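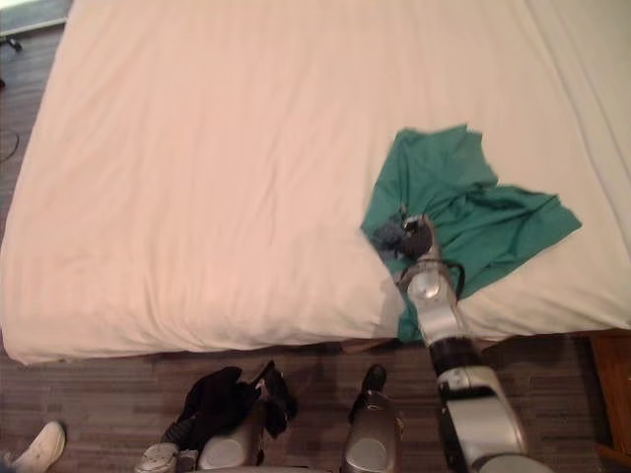 Figure 1. White bed sheet with a green cloth near the front edge.

Self-Reported Hand Eczema and Glove Use Among Housekeeping Workers in Kuncombe and Brostwood

Student project report, Community Health Practicum, Sodus College

Summary

Hand eczema is common in jobs that involve frequent washing, cleaning products and long hours in gloves. We surveyed housekeeping workers in hotels, guesthouses and care homes in two neighboring towns to find out how often they reported hand eczema in the past year, what they used on their hands, and whether they had seen a doctor for it. Of 300 questionnaires handed out, 199 came back complete enough to use. Hand symptoms were common, most workers treated themselves, and few had told a supervisor.

Background

Irritant contact dermatitis of the hands usually begins as dryness and redness in the finger webs and on the backs of the hands. With continued exposure the skin can thicken and crack. Allergic contact dermatitis can look the same, and both can be present in one person. Workers with a history of childhood eczema are at higher risk of either.

Much of the reading we did for this project dealt with hairdressers and nurses. Housekeeping work has a similar pattern of exposure, with wet and dry tasks in turn. A worker may scrub a bathroom in gloves, take them off to make a bed, and put them on again for the next bathroom. Dry fabric handled with damp hands adds friction to skin that is already soft.

Methods

This was a cross-sectional survey. The questionnaire was 2 pages long and was given out on paper at the start of the shift in February. It asked about age, years in the job, tasks in a usual shift, type of glove, hand washing, use of moisturizer, and symptoms over the past year. Workers were asked to mark sore or itchy areas on an outline drawing of both hands.

Anyone who cleaned rooms as a regular part of the job could take part. Laundry-only and kitchen staff were left out. No names were collected. Forms were returned in a sealed box at each site, and supervisors did not have access to it.

We counted a worker as having probable hand eczema if they reported at least one of redness, scaling, cracks or small blisters, together with itching, and if the problem had come back or had lasted several weeks. Nobody was examined, so these are not diagnoses.

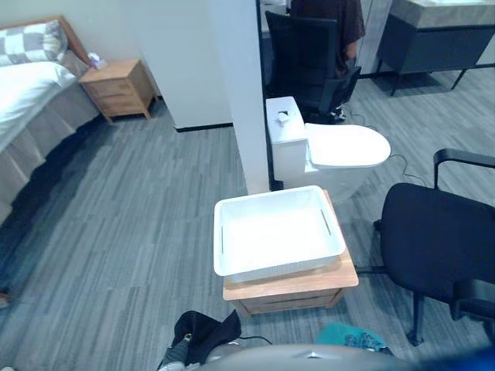
Tasks were grouped as wet (toilets, sinks, showers, floors) or dry (beds, dusting, vacuuming, trash). A worker who did both in the same shift was placed in a mixed group. Nearly everyone fell into it, and we dropped our plan to compare the groups.

Results

Probable hand eczema was more frequent in Brostwood than in Kuncombe. It was also more frequent in workers who reported eczema as a child. Years in the job made little difference. The finger webs and knuckles were marked most often on the drawings, followed by the fingertips. Marks on the palm were uncommon, and several of those workers also wrote that they had the same problem on their feet.

Disposable gloves without a liner were the usual type. Many respondents reused a pair from room to room. Cotton liners were known to very few workers, and none of the Kuncombe sites supplied them.

Moisturizer was used by most, but mainly at home and at bedtime. Among those with symptoms, the usual treatment was a store-bought cream. The Rostami skin clinic was named by a small group, and some of them said the wait had put them off going back.

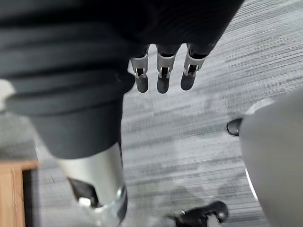
Figure 2. Robotic hand over a gray, streaked work surface.

Discussion

The findings fit with what we had read about other wet-work jobs. The difference between the two towns may come from the kind of workplace. Brostwood has more care homes, where staff also wash their hands between residents, and our form did not separate this from washing after cleaning.

Limitations

We had hoped for 400 workers and could not reach that number with the sites that agreed. Workers with sore hands may have been more willing to fill in the form. Anyone who had left the job because of their skin would have been missed. The questionnaire was in English only, and at one Brostwood site this clearly kept people from answering.

Recommendations

Sites should supply cotton liners and a fragrance-free moisturizer at the cleaning cart. Gloves should be changed when the inside is damp. New staff should be asked about childhood eczema and shown where to get advice. A follow-up project could include a skin examination and patch testing for workers whose symptoms do not clear during time off.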